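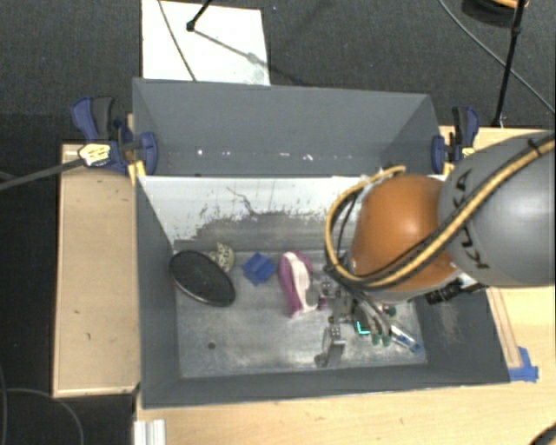

Re: [shopfloor-talk] Bin picking, are we there yet?

From: Hanna Jakubowski
To: shopfloor-talk list

Wojciech, thanks for the long write-up. I read it twice, once on the bus and once with a pencil. Quoting the part I want to argue with and cutting the rest.

Wojciech Wróbel wrote:

> I know half this list rolls its eyes whenever somebody says the
> word "solved," so I won't say it. But I spent a morning at the
> Fallahi demo and the arm cleared mixed bins over and over with
> hardly any fuss. The Gaka people told me they logged 487 picks
> in November. If it can do that, I don't see why we are still
> paying people to sort returns at Prerketti, and I don't see why
> the same thing can't be putting toys away in somebody's living
> room in a couple of years.
>
> What would it take to convince you?

Fair question, so let me try to answer it.

First, 487 picks out of how many tries? You didn't say, and I'm guessing they didn't either. I have sat through a lot of these talks and the count of good picks is always on the slide. The count of tries is something you have to ask for during the coffee break.

Second, look at the job itself. The photo at the top of this message is the kind of thing I mean. A big gray bin, one KUKA arm, a metal hand with several fingers, and five things to pick up. They have space between them for the most part, and the bin is clamped at the top corners. I have no quarrel with that as a way to study grasping. It's hard enough! The black oval one is leaning on the side wall, and there's a little speckled thing tucked in behind it, and I would love to know how often a hand that size gets the little one without shoving everything else around first. But a returns tote at Prerketti doesn't look like that. It has 30 items in it on a slow day, half in torn plastic bags, some of them tangled together, and the person sorting has to decide what each one is and whether it can be sold again. Picking it up is the short part.

Third, time. When we had the Flotent cell on trial, it averaged 41 seconds per item. Our slowest new hire did the same item in under ten, and she was also answering the phone. The Flotent rep said speed would come with the next update. That was two updates ago. I also never got a straight answer on who pays for the hour when the thing stops and a technician has to drive over.

As for the living room, I don't buy it at all. My sister has two kids. The toys are under the couch, behind the radiator and inside the boots. No one is going to bolt an arm next to the couch and clamp a bin in front of it. Carrying the toys to the bin IS the chore.

So, what would convince me:

- Totes taken straight off the dock, packed by whoever packed them, and the vendor doesn't get to look first.

- Every try counted, including the ones where a person reaches in to help.

- A full shift. Almost 20 minutes is the longest unbroken run anyone has shown me in person.

- The same test again a month later with different stock.

If Fallahi or Gaka will do that, I'll drive out at my own expense and eat my words on this list. Until then I'd put the money into better tables and a second scale for the returns area, and we've been asking for the scale longer than we've been talking about robots.

One thing I do agree with you on is that the hands have gotten better. The old suction cups were no use on anything with a curve. Did you happen to ask what a replacement finger costs, and how long one lasts? Your message skipped that and I'd like to know before the budget talk.

Hanna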